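Two Arms, Three Grippers and One Stubborn Power Strip

I went to Dellport in February to watch people argue about fingers. Robot fingers, I mean, the little pinching parts at the end of the arm that do most of the touching and get almost none of the press. Shahram Taheri, who runs the test cells there, had promised me a whole Friday of it, plus coffee, and he delivered on both (the coffee was terrible, the Friday was great).

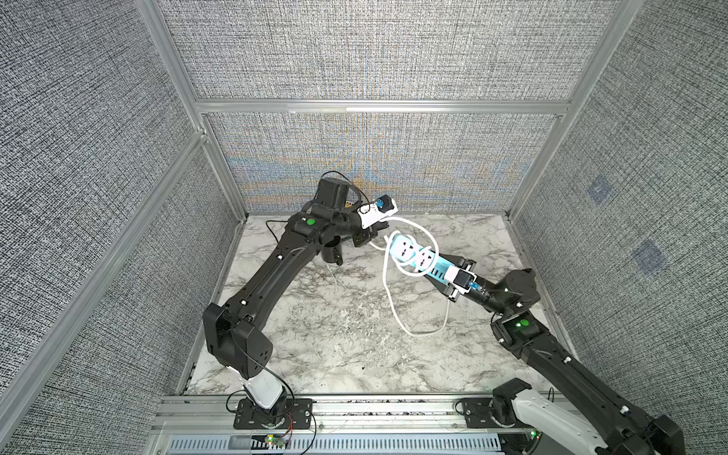
Two arms, one power strip, one white cord in both of these. 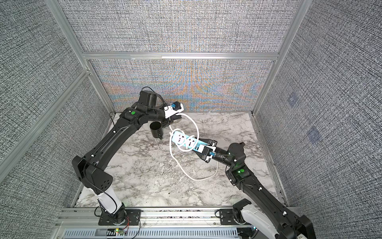
Why test grippers on a power strip?

It asks for two kinds of holding in one job. The strip is stiff and a bit heavy, so whichever hand has it needs a firm bite. The cord is floppy and slides around, so the other hand has to pinch without yanking. A gripper that's lovely at one of those is often hopeless at the other, and you find out fast.

I had figured the cord would be the easy part. I wind up cords at home all the time, usually while on the phone! But try doing it with two fingers on each hand and no feeling in your fingertips and you'll see why Shahram has a whole page of notes about slack. Pull too hard and the strip twists in the other hand. Leave too much and the loop flops over the thing you're trying to grab.

So, the contenders. Dellport had three sets of fingers on the list. First was the Wevik, which is short and stubby and closes like it means it. Then the Mühlbauer, longer and thinner, with a soft pad on the inside of each finger. And last the Tritonico, which sits somewhere in between and has a little notch near the tip meant for wires. I was rooting for the notch from the start, I'll admit it. I like a tool with an opinion.

The rules were simple. Each set got 80 tries at the same job: one arm picks up the strip, the other picks up the cord, and the two of them bring it all to a marked spot without dropping either one. One try didn't count because somebody bumped the emergency stop with a clipboard, so they ran it over, and that made 241 runs in the log by the time they were finished. I was there for the last stretch of it. Most of the log had been filled in before I showed up.

The Wevik was the best at holding the strip, and it wasn't close. Once it had a grip, that was that. On the cord it was clumsy, and it tended to shove the thing away before it could close. I watched it chase one loop for what felt like an entire lunch break. Shahram just kept eating his sandwich.

The Mühlbauer was the other way around. Those soft pads are wonderful on a cord, really gentle, and the thin fingers can get in under a loop that's lying flat. But the strip kept turning in its grip, slowly, like a sign in the wind. You could see the operator's shoulders go up every time.

And my beloved notch? Good when the cord landed in it. When it didn't, the cord sat across the tip and slipped out halfway through the move, and I said something out loud that I won't put in a magazine. Shahram says the notch needs to be wider and has already filed a pair of fingers down by hand to check. He let me hold them. They were rougher than I expected, and he was clearly very proud of them.

What I hadn't thought about is that nothing says the two arms have to match. By midafternoon they had put the Wevik on one side and the Mühlbauer on the other, and the whole thing calmed down. It took 6 minutes to swap the fingers and a good while longer to get the controller to accept that its hands were now different lengths. The first couple of tries closed on air. After that it went well enough that people wandered over from the next room to look.

There's a catch, of course. With mismatched hands, each arm has its own job and can't easily take over the other's, so if the strip starts out on the wrong side you have to turn it around first. Shahram wants to try that next, along with a stiffer cord and his homemade Tritonico tips. I've asked to come back for the tips. I'm bringing my own coffee.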